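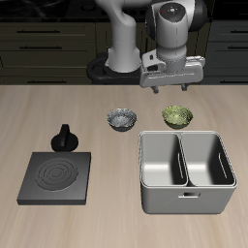
Chapter 3
Does a Tidy House Make a Calm Mind?

Most readers will have met the claim before they opened this book. Clear your surfaces, the advice goes, and your worries will clear with them. It appears in magazines, in leaflets from housing offices and on the side of storage boxes. It may even be true. The trouble is that the evidence usually offered for it would not support a much smaller claim.

Take the Florkton household survey, which is quoted in nearly every popular book on the subject. It asked 3274 adults how tidy their homes were and how well they slept. Those who called their homes tidy also said they slept well. But both answers came from the same person, on the same form, on the same evening. Someone in a good mood may be kind about the kitchen and kind about the night before.

The Hidwood study tried to do better by sending 2 visitors to each home to score it separately. Their scores often disagreed, and the link with sleep shrank - a result that the leaflets leave out.

We shall look at both studies in this chapter, and then at the Rahman scale, which claims to measure clutter on a range from 0 to 1000. Whether anyone can tell a home scoring 610 from one scoring 620 is a fair question, and you should keep it in mind while reading section 3.2.

Before going on, write down what you would accept as proof that tidying helps. Keep the note. You will need it for the Prornilow exercise.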